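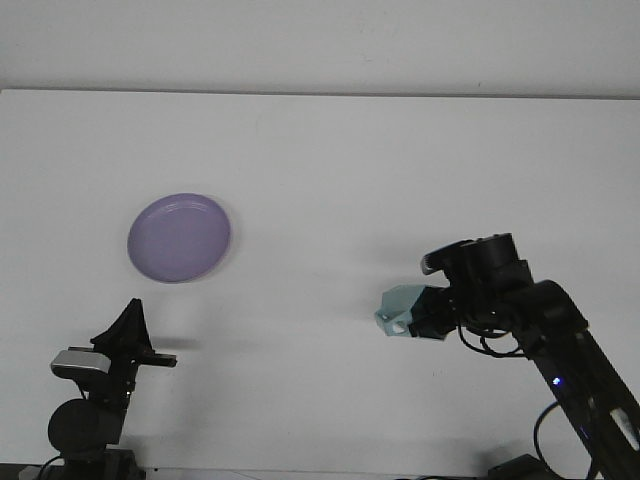
Bench 2, both arms, purple plate.

2018-08-02
Edem Tetteh

Plate station, Durnness kitchen job. Writing this quick before handover.

Left arm has the black fingers, right has the pale green gripper. Ran the Wolis routine all morning: pick plate, pass across, set down in tray. Left is fine on the rim if it comes in low. Right closes too early on the pass, 4 drops before lunch, all on the handoff. Slowed the approach, better. Kojo thinks the wrist cable is tugging on the right when it turns in, wants it retied shorter. Not convinced but go ahead, just mark where it was clipped first.

Lights: the arm shadow across the table still bothers the plate finder in the afternoon. Move lamp, dont touch threshold again please. Whoever changed it yesterday, write it down.

Talked to Mawuli and Evander from the dish room. Useful, should of done it in week one. Notes:
- sorting stays with people. Chipped ones they catch by sound, stacking by hand. Arms wont hear that. Need a reject step BEFORE the plates get to us
- Mawuli doesn't mind losing the lifting, his shoulder is bad by end of shift. He does mind standing alone at the far end watching a screen. Fair.
- Evander asked who gets called when it stops at night. No answer from me. Alasdair to take it to Felen, they wrote the rota
- both want to clear a jam themselves, not wait for one of us. Training was 2 hours on the plan, more than 10 people to get through. Not enough

Rota as drafted drops the second person on lates. I said I'd object to that in writing, so: objecting. If right arm drops one somebody has to sweep and somebody has to keep the racks moving, cant be the same person.

To do
- retie cable (Kojo)
- handoff at the slow speed, full run, log every drop
- ask Akolgo about softer finger pads, price + lead time
- Mawuli to try the jam clear procedure cold, no help, I watch and shut up
- stop button on the dish room side, still not orderd

Left arm homed, right arm parked over the table. Leave it there til the cable is done.

Questions on this page: Edem Tetteh, bench 2
Back to top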